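Pulcombe Workshop – Bench and Table Inspection, Room 3
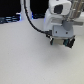
Photo: Dilek Çınar / Pulcombe

Date: 16 October 2018
Inspected by: Dilek Çınar
Form: 613
Last full inspection: June

Mark each item OK, FIX or N/A. Write a comment for anything that isn't OK.

TABLETOP

1. Surface clean and free of grit – OK
White top. Wiped down with Istine cleaner before I started.

2. No chips or raised edges – FIX
Small chip on the underside at the back left corner. It can't be felt from above, but it catches sleeves. Sand and seal.

3. Top level in both directions – OK
Checked with the long level. The front right foot was turned out a little in June and has held.

4. Fixing bolts tight – OK
One took a quarter turn. The rest didn't move.

LEGS AND FRAME

5. Welds sound, no rust – OK

6. Feet locked – FIX
Lock nut missing on the rear left foot. Oprea stocks the right size. Don't use the one from the scrap drawer, the thread is different.

7. Load label present and readable – FIX
The label says 400 lb but the last digit is nearly rubbed off. Print a new one and put it on the front rail, where a stool won't scrape it.

POWER AND CABLES

8. Outlet strip secure – OK

9. Cords off the floor and away from the walkway – FIX
One cord was lying across the walkway. Moved it for now – needs a proper clip.

10. Plugs and cord jackets undamaged – OK

AROUND THE TABLE

11. Clear space at the front, 60 inches – OK
Measured from the table edge to the tape. The tape itself is lifting by the door and should be redone before winter.

12. Lighting even across the top – OK
Soltlow replaced both tubes over the summer. Much better than before.

13. Emergency stop reachable from the front – OK
Pressed and reset.

14. Floor dry, mat flat – OK
Mat is worn at one corner but lies flat. Look at it again next time.

FOLLOW-UP

Items 2, 6, 7 and 9 are open. The table can stay in use, but nothing heavy goes on it until item 6 is done. Initial and date each repair on the back of this sheet, then return it to the tray by the office door.

D. Çınar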